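Keeping a two-armed cell running at Letstead

Last updated: December

Settimio Greco looks after one machine. It is a two-armed cell on the ground floor at Letstead, where the arms practice handling fruit, vegetables and bagged produce, and he has had charge of it for 3 years. Before that he serviced packing lines for Roussel.

"People expect me to talk about software," he says. "Most of my day is cables and screws."

He starts with the cables. Each arm has a purple one that loops along the links, and the length of the loop matters. If it is too short, it pulls at the connector when the wrist turns. If it is too long, it drags on the table. Greco moves each arm by hand through its full reach before he tightens a zip tie, then does it again afterward.

"I used to tie them tight because it looked neat. I went through 9 connectors that way." 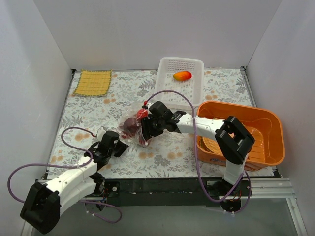

Fingers and grip

The fingers get wiped down every morning and checked for play at the joint. Greco closes them on a piece of fruit at low force and watches the tips. Both should touch at the same moment - if one arrives early, the fruit gets pushed sideways before it is held.

"A mango is good for this," he says. "It's smooth and it isn't really round, so a bad finger shows up fast. With a plastic bag you can get away with more."

He keeps the grip settings in a notebook as well as on the computer. A Botent technician once reset the controller during a visit, and it took Greco 2 days to get the old values back. He now writes down every change with the time next to it.

The base bolts are checked every 28 days. He marks each one with a paint pen, so a bolt that has turned can be spotted without a wrench. Spare fingers come from Drornberg and are slow to arrive, and he orders the next set when he opens the last one.

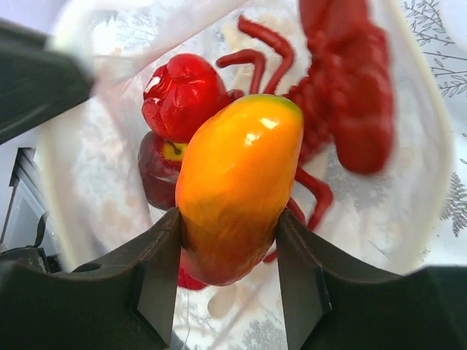
What does he do first when a grip starts to slip?

He cleans the fingertips and runs the same pick again. If it still slips, he checks the finger screws, and only then does he touch the force setting. "Turn the force up first and you've hidden the problem," Greco says. "You'll find it later, with juice on the table."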